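Glänzende Wand spiegelt das Deckenlicht – was tun?

Frage
Hallo zusammen, wir richten gerade unseren Packraum neu ein, und ich komme an einer Stelle nicht weiter. Hinter dem Packtisch haben wir eine glatte weiße Wand, in der sich die Deckenlampen so stark spiegeln, dass mir nach zwei Stunden die Augen brennen. Außerdem sind auf den Tischen graue Schlieren. Wie bekommt ihr so etwas weg?

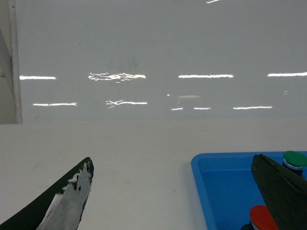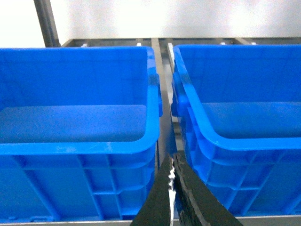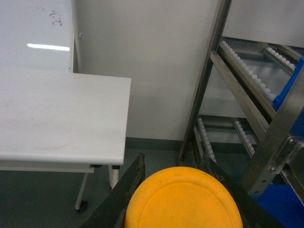 Wand am Tisch (erstes Bild), blaue Kästen im Regal (zweites), Tisch auf Rollen (drittes)

Antwort 1
Oh, das kenne ich gut! Bei uns hat matte Folie von Celum geholfen, die Rolle mit 11 Metern hat gereicht. Vorher gründlich entfetten – und lieber zu zweit kleben, allein wird das eine Quälerei.

Antwort 2
Lampen anders hängen.

Antwort 3
Für die Tische nehme ich lauwarmes Wasser mit einem Spritzer Spüli und ein weiches Tuch, bitte keine Scheuermilch. Stift geht meist mit etwas Spiritus ab, erst an einer Ecke testen. Die blauen Kästen würde ich übrigens gleich mit abwischen, solange sie leer sind. Viel Erfolg euch!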